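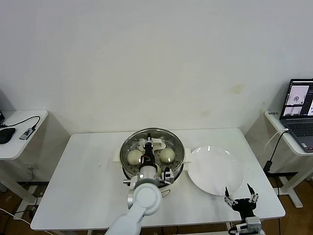 Drustis Home Steaming Recipes
Data card and readme, third release

Summary

Drustis is a small collection of recipes for food cooked with steam at home: filled and plain buns, dumplings, fish, vegetables, puddings and sponge cakes. It contains 390 recipes, written down by 41 home cooks and then put into a common form by two editors. Every recipe is in English. Where the cook gave it to us in another language, the original text is kept in a separate field.

The collection was started by Nataša Babić, who wanted to compare how people write steaming times, and it grew from there. Kenza Kabbaj joined for the second release and wrote most of the rules for ingredients and units. I maintain the files now. English is not my first language, so if a sentence in this readme is unclear, please tell me and I will correct it.

What is in the folder

recipes.csv has one line for each recipe.
steps.csv has one line for each step, joined to the recipe by recipe_id.
ingredients.csv has one line for each ingredient, joined in the same way.
units.txt explains how cups, spoons and handfuls were converted.
changes.txt lists what was changed between the releases.

All files are UTF-8. The separator is a semicolon, and a comma is never used as a decimal mark. If you open the files in a spreadsheet program, please check that recipe_id was read as text. Some of the values begin with a zero, and the joins will fail if the zero is lost.

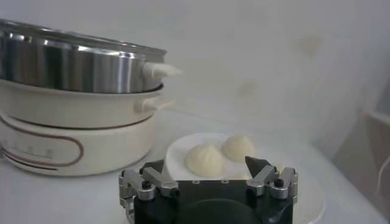 Electric steamer with stacked tiers.

Fields in recipes.csv

recipe_id: four characters, never reused, also not after a recipe is removed.
title: the title the cook gave. We did not translate names of dishes when the cook preferred the original name.
group: one of bun, dumpling, fish, vegetable, pudding, cake, other.
vessel: one of electric, stovetop_metal, bamboo, improvised, unknown.
tiers: how many levels the cook uses at the same time. Empty if it was not written.
minutes_min and minutes_max: the steaming time. If the cook gave only one number, both fields have the same value.
start: cold or boiling, meaning the state of the water when the food goes in.
rest: minutes with the heat turned off before the lid is opened. Zero means the cook said to open at once. Empty means we do not know.
original_text: the recipe as it came to us, with names and addresses removed.

The field start caused us the most work. Many cooks do not mention it, and for bread dough the difference is large: with cold water the dough continues to rise while the water heats, so a time of 20 minutes from cold and a time of 20 minutes from boiling are two different recipes. We went back to the cooks and asked. After this, 261 recipes have a value in start. For the others the field is empty, and we ask you not to fill it with a guess and then publish the result under our name.

How the recipes were collected

The cooks were friends, relatives and neighbors of the first two editors, and later also readers of the Wandetti cooking newsletter, where a short call was printed in November. Each person could send as many recipes as they wanted. One person sent a whole notebook, and you will see this in the bun group, where the style of many recipes is very similar. The field cook_code in the steps file lets you find these recipes and give them less weight.

Recipes copied from a printed book or a website were refused when we could recognize them. We cannot promise that we recognized all of them.

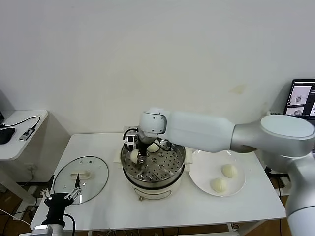
Steamed buns and a perforated steaming tray.

Units and amounts

Amounts in ingredients.csv are in grams and milliliters. The cook's own words are kept in amount_text beside the converted number. Flour was the difficult case. A cup of flour can be packed or loose, and the weight changes a lot with it, so for flour given in cups we wrote the converted number and also put the value yes in the column uncertain. The same was done for chopped vegetables and for "one piece of ginger".

Yeast is divided into instant, dry active and fresh. When the cook wrote only "yeast," the type is unknown. Sourdough starters are under their own name, and we did not try to calculate how much of the starter is water.

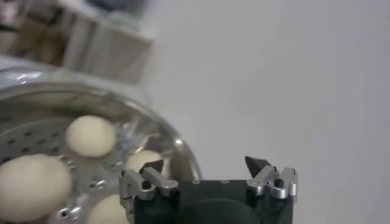 Spacing is recorded in steps.csv, in the column placement, because many cooks have strong opinions on how far apart the buns must lie. We use three values: apart, touching and lined. The last one means that there is paper, cloth or a leaf under each piece, and it can be combined with one of the others. On a round steel tray with rows of small holes, like the one with the four pale dough balls, some of the holes stay open in the gaps between the pieces, and it is this free area that several cooks describe when they say "leave room for the steam." They never give it in centimeters, so we did not invent a number. The diameter of the tray is present only when the cook measured it.

Known problems

The vegetable group is small and came mostly from two cooks. Please do not use it to compare regions.
Altitude was not asked in the first release, and water boils at a lower temperature in the mountains.
In recipe titles the accents are sometimes missing, because part of the collection was typed on a phone.
Power settings of electric steamers are not comparable between makes, and we removed them.
Three puddings appear also in the cake group. This was a decision of the cooks and we left it.

License and use

You may use the collection for teaching, study and private cooking. For a commercial product, please write first to the Jivier reading room, which keeps the signed permissions. When you cite the collection, give the name Drustis, the release number and the names of the two editors.

Corrections

Send corrections with the recipe_id and the name of the field. The checking script, helmy_check.py, must run without errors before a corrected file is accepted. It takes the path of the folder as its only argument and writes its report in the same folder. Please do not sort the files before you send them, it makes the comparison very slow for me.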